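Club news: out on the road

Our driving group has spent June teaching a computer to make sense of the streets we all know by heart. Thibault Deschamps set us a target of 2000 labeled road views for the Donditham student challenge, and I'm at 497 – my eyes are tired, but I'm hooked! Cyclists are my favorite thing to label. Lane markings, not so much. 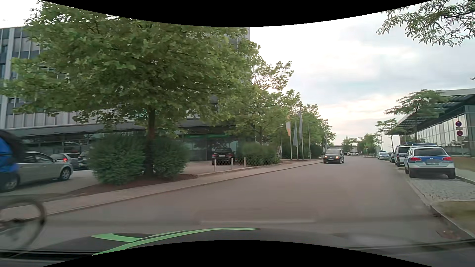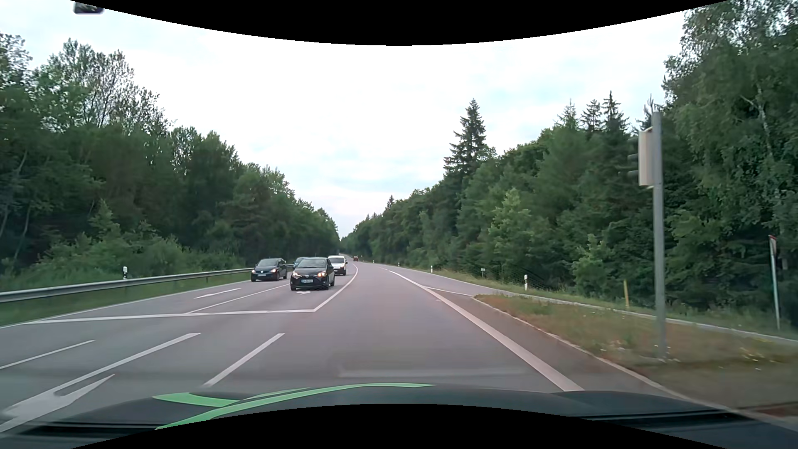 Same green stripes on the hood, two very different jobs for the labeling team.

Next meetup

We're in the Arnaud room at 7 p.m. Bring a laptop and a charger (there are never enough outlets), and I'll show you how I sort parked cars from moving ones. New folks are welcome, no coding needed.

Recent items
Plandel line-follower results
Zalville robot night: sign-up open
Spare parts swap list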